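Household chore automation

Household chore automation is the long-running attempt to get a machine to do the jobs people would like to stop doing: making toast, clearing the side, putting the lid back on the right pan. It has been five years away for several decades. Washing machines and dishwashers are usually left out of the subject, on the slightly unfair grounds that they work.

The toast problem

Toast is a favourite test task. A toaster has fixed slots, stays where it is put and does the difficult part by itself, so the machine only has to deliver and collect. Delivery means lining up a thin, floppy object with a narrow gap. Collection is worse. Bread changes size and stiffness as it browns, crumbs come off wherever it is held, and a grip firm enough to lift a slice may also be firm enough to fold it.
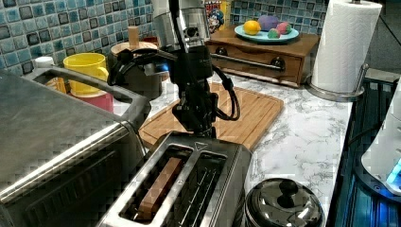 Trials at the Drernton kitchen laboratory put numbers to this. Over 45 attempts at loading, unloading and plating a single slice, an arm running the Jamevum control software completed the whole job 23 times. Most failures came at the unloading stage. The report by Ilham Soliman lists 2 slices as "location unknown", a category that did not appear in the original plan.

Speed is a separate complaint. The average successful run at Drernton took 4 minutes from bread to plate, browning not included. Supporters point out that the arm does not get bored. Critics reply that the person waiting for breakfast does.

Clutter

A factory robot is given the same part in the same place all day. A kitchen worktop is rearranged by everyone who passes through it, and the changes follow no rule a programmer would recognise. Boards lie at odd angles, cups stand in front of other cups, and glossy tiles and steel throw back reflections that camera systems have been known to mistake for objects. See-through and frosted plastic is especially troublesome, as depth sensors tend to look straight past it.

The Nilwood method, named after the workshop where it was first tried, deals with clutter by having the machine move everything out of the way before starting. It is reliable, provided there is somewhere to move things to. In most kitchens there is not.
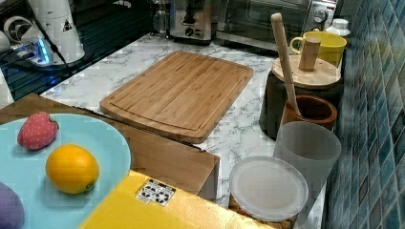 Can a robot tidy a kitchen worktop yet?
It can tidy one it has practised on, slowly, with a person near the off switch. In a strange kitchen, results drop sharply, and the machine's idea of tidy may need discussing.

Shop-floor work

Small workshops have had better luck. The packing firm El Fassi uses arms to lift boxes from a belt and stack them, a task with few surprises and no crumbs. Staff there still deal with torn boxes and anything that has landed upside down. A scheme to have the same arms sweep up was dropped in October, after one of them stacked the broom.

See also: Dishwasher loading, disputes over; Laundry folding; Robot vacuum cleaner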